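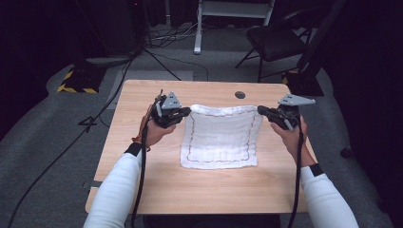
Le carré blanc à liseré rouge et brun, au moment de relever le bord du fond.

Forum Linge et Textile > Pliage et repassage
Sujet : Plier un carré de tissu sans perdre le liseré
2 pages – 117 messages – 2 901 vues

piqure_de_mars
Bonjour à tous ! Je me suis prise de passion pour le pliage des carrés de table et je ne m'arrête plus (mon entourage commence à cacher ses torchons). Celui de la photo est blanc, avec une fine couture rouge et brune qui fait tout le tour, un peu en retrait du bord. Je prends les deux coins du fond, je tends bien, je soulève, et je ramène vers moi. C'est un vrai plaisir quand les deux lignes de couture tombent l'une sur l'autre !
Ma question : vous pliez bord sur bord ou couture sur couture ? Chez moi ça ne donne pas le même résultat.

Cirilo Magaña
Couture sur couture, toujours ! C'est elle qu'on voit une fois la pile rangée. Le bord peut dépasser de 2 mm, personne n'ira vérifier. J'ai toute une série de chez Sodmont avec une couture semblable et je les plie comme ça depuis des années.

lin_et_cie
Pas d'accord du tout, Cirilo. Si tu te cales sur la couture et qu'elle n'est pas parfaitement parallèle au bord, tu récupères un biais, et au troisième pli ça fait un escargot. Bord sur bord, et tant pis pour la déco.

Cirilo Magaña
Un escargot, carrément ! Les miens tiennent très bien debout dans le tiroir.

Helmut Harms
Superbe sujet, merci de l'avoir lancé ! Je vois surtout que le tissu est encore un peu froissé. Moi je lisserais à plat avant de soulever quoi que ce soit, du milieu vers les coins, avec le plat de la main. Ensuite seulement le pli. La table en bois clair est parfaite pour ça, on voit bien où s'arrête le blanc.

piqure_de_mars
Helmut, bien vu pour les faux plis, je suis toujours trop pressée de passer à la suite ! J'essaie ce soir.

mamie_bobine
Bonsoir, moi je fais l'inverse : je prends le bord qui est près de moi et je l'envoie vers le fond. Les bras travaillent moins et le tissu ne glisse pas. Par contre, sur une table à coins arrondis il faut se méfier, on croit s'aligner dessus et on s'aligne sur rien.

lin_et_cie
+1 pour les coins arrondis. Je pose un mètre de couturière le long du bord droit de la table, ça aide énormément.

Helmut Harms
Mamie_bobine, j'ai testé ta méthode mardi sur 13 serviettes : très agréable pour les épaules, mais je perds l'alignement à gauche une fois sur deux. Tu tiens le tissu aux coins ou plus vers le milieu ?

mamie_bobine
Aux coins, entre le pouce et l'index, et je tire un tout petit peu vers l'extérieur avant de lâcher. Sans tirer, ça fait une poche.

piqure_de_mars
Alors, retour d'essai ! Lissage d'abord, puis couture sur couture : très joli sur le dessus, léger décalage en dessous. Bord sur bord : impeccable dessous, mais la ligne rouge zigzague un peu. Je crois que je vais garder la couture pour les carrés qu'on voit et les bords pour le fond de l'armoire – oui, je sais, lin_et_cie, je t'entends soupirer d'ici.

lin_et_cie
Je soupire, mais avec affection. Essaie au moins un coup de vapeur au niveau de la couture, c'est souvent le fil qui a tiré au lavage.

Cirilo Magaña
Pour la vapeur je suis d'accord, pour une fois ! Et pour les carrés du dessus, trois plis ou quatre ?

piqure_de_mars
Trois, mon tiroir est étroit. J'ouvre un autre sujet pour les draps-housses, venez nombreux !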